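Larlow border conflict

The Larlow border conflict was a dispute between the neighboring states of Senix and Maeng over the Larlow Valley, a strip of farmland and low hills on the east bank of the Trukus River. Fighting took place on and off for eleven years and ended with a ceasefire that left the valley divided. The legal status of the northern half has never been settled, and both governments still print maps that show the whole valley as their own.

Background

The Larlow Valley covers 585 square miles. Before the conflict it was governed from the Senix side, although most of the families in the northern villages spoke Maeng and traded across the river. A boundary treaty signed when the two countries became independent placed the line along "the main course of the Trukus." The river shifted west after a series of floods, and the two sides disagreed on whether the border had moved with it. Senix held that the line was fixed at the old riverbed. Maeng held that the treaty meant the river wherever it ran.

For many years the question had little effect on daily life. Farmers crossed at three fords and paid a small toll on market days. Relations grew worse when Senix began building a pumping station near the village of Upper Larlow, which Maeng said would take water that belonged to its own irrigation districts. Protests at the site led to arrests, and Maeng closed its side of the fords.

Course of the conflict

The first exchange of fire came when a Maeng patrol entered Upper Larlow and raised a flag over the grain store. Senix police withdrew without casualties and returned two days later with an army company. Shelling began that week and continued for most of the winter. By spring the front had settled along a ridge that runs across the middle of the valley, and it moved very little after that.

Rocket fire became common from the third year. Most of it was aimed at roads and depots, but the rockets in use on both sides were inaccurate and many fell in villages. Residents of Larlow town, the largest settlement in the south, built shelters in cellars and under school yards. A siren system was put in place in the fourth year and gave people less than a minute to take cover.
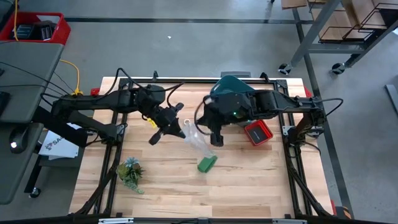

The heaviest fighting came in the sixth year, when Senix tried to cross the ridge and retake the northern villages. The offensive lasted nineteen days. It reached the edge of Upper Larlow and was then pushed back to its starting line. The Senix government called the operation a limited success, while opposition members in its parliament called for the defense minister to resign. He left office the next year.

Casualties and displacement

A joint register drawn up after the ceasefire lists 1,773 deaths, of which 1,578 were soldiers, police or members of local militias. The rest were civilians. The register does not include people who died of illness in the camps, and groups on both sides have asked for it to be reopened.

A total of 3,217 households left the valley. Most of those from the south returned within two years of the ceasefire. Few northern families of Senix origin have gone back, and their claims to land and houses remain one of the main points of disagreement.

Ceasefire

Talks opened in October of the tenth year and broke down twice. A ceasefire was finally reached the following summer. It set a buffer zone along the ridge, closed to all armed forces, and called for an exchange of prisoners within thirty days. The exchange was completed late, after an argument over a list of names.

The agreement says nothing on sovereignty. Article 4 states that the line on the ridge "shall not prejudge the position of either party," and both governments have relied on that wording ever since. The pumping station was never finished.

A supplementary agreement dated 2018-09-07 reopened one of the three fords to foot traffic. Residents with a valley permit may cross during daylight hours. Goods for sale may not be carried over, although small amounts of food are usually let through.

Coverage and views

Press reports at the time mostly followed national lines. Papers in Senix described the conflict as an invasion, and those in Maeng described it as the return of villages that had been cut off by a bad map. Historian Beathag Pringle argues in her study of the valley that water mattered more than either language or the treaty, and that both capitals paid little attention to Larlow until the irrigation districts began to complain. Her critics say she gives too little weight to the flag incident and to the role of the militias, some of which were active before the pumping station was planned.

School textbooks in the two countries still differ on who fired first. A proposal for a shared chapter was drafted and has not been adopted.

See also

Trukus River
Upper Larlow
Boundary disputes over shifting rivers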